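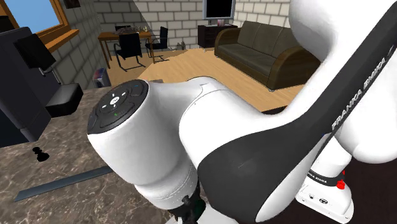 Tue 4 March

Jarmila Vrabec asked for a page of pictures from the Graklow trials, so I've put one together, with the caution that pictures of a simulator tend to flatter whatever is running in it. Graklow is our grasp planner. It takes a point cloud and a short instruction, picks a grasp, and hands a joint path to the controller. The version on this page is the October branch with Mwanahawa Odera's collision checker merged in.

The figure that went round last week was 1,716 completed runs. I'd ask everyone to stop quoting it. "Completed" in our logs means the planner returned a path and the controller reached the end of it without a fault. A run where the fingers close on air still counts. Faraji Lema went through 170 of them by hand and his notes are in the Kekex folder, and I would read those before reading anything I say.

**Grasp selection**

The scorer likes long rounded shapes, as you'd expect with two fingers closing from opposite sides. It scores them high from almost any angle, which worries me a bit. The contact model is generous with friction, and Victor Kashindye has found that turning it down changes the ranking far more than the paper draft admits.

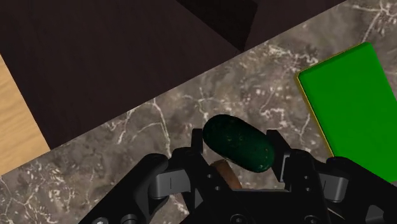 He has tried three friction settings so far and got three different favourite grasps on the same mesh. The team's answer is that the real value lies somewhere in the middle. Maybe so, but nobody has measured it, and I don't think we can tune a scorer against a guess and then report its scores as a result.

Clutter is the other soft spot. When a second object sits close under the target, the segmentation sometimes hands both over as one lump. The planner then does a perfectly good job on a thing that doesn't exist.

**Arm path and clearance**

The new checker pads every link by the same margin. That's safe and slow, and over a crowded worktop it sends the elbow on some very odd tours. Mwanahawa wants a margin per link. I agree with her, though I'd like to see it fail a few times first. 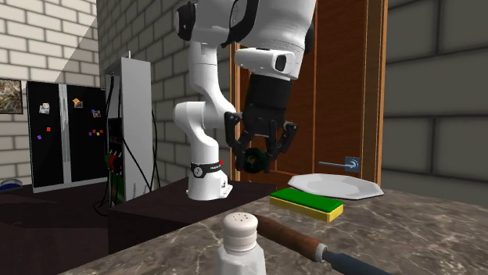 *Arm above the marble worktop, something dark green between the fingers; sponge and white plate close by.*

Dennis Nyanda keeps asking when this moves to hardware. My view is that two things have to come first: a success check that looks at the object instead of the joint angles, and depth noise switched on by default – it is still off in the Kekex settings file, line and all, with a comment saying "temporary".

Logs are in the usual place. Corrections to me, please, before Jarmila puts this in the slides.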